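3.2 Home practice and headache diaries

Figure 1. Tabletop setting with construction pieces laid out on a brown mat. 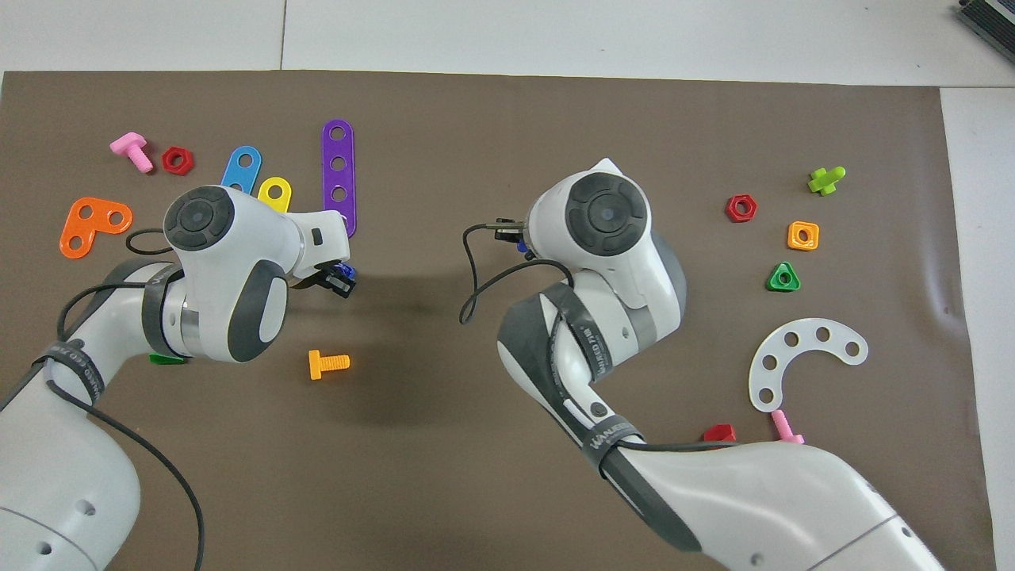

Participants in the relaxation arm were asked to practice once a day for the length of the study, using a recorded breathing exercise from the Zokik audio series. The comparison arm kept the same diary but received no recording until the study had ended. Both groups went on with their usual medication. Practice at home is hard to standardize, and earlier work at the Skarnberg clinic found that people often combined a breathing exercise with whatever else they were doing. We therefore asked them to write down any activity that went with a session. Knitting, washing dishes and handling small parts such as toy bolts, nuts and perforated strips were all coded as "hands occupied." Sitting or lying still with nothing in the hands was coded as "hands free." Walking was given its own code.

The diary had one page per day. Each evening the participant noted whether a headache had occurred, when it began, how long it lasted, how strong it was, and which medication, if any, had been taken. A separate line asked whether the exercise had been started before the headache, during it, or on a day without one. The wording of this line was changed after the pilot in Brustov, where several people had read "during" as meaning the whole day.

Of the 68 people enrolled, 3 returned no diary pages and were left out of the analysis. Another 2 stopped using the recording but went on filling in the diary, and these were kept in their original group. In all we received over 700 diary pages that recorded a headache. Pages with a start time but no duration were kept for the count of headache days and dropped from the analysis of duration.

Strength was marked on the Furukawa line, a plain horizontal line with "no pain" at one end and "worst pain" at the other. Marks were measured by hand and entered twice. Where the two entries differed, the page was measured again.

Expectation was recorded once, before group assignment, with a single question on how much the person believed that relaxation could change a headache already under way. We did not repeat the question at the end. This limits what can be said about belief — a person who grew more confident over the weeks would look the same in our data as one who did not. The answers were used only as a covariate in the models described in Section 3.3.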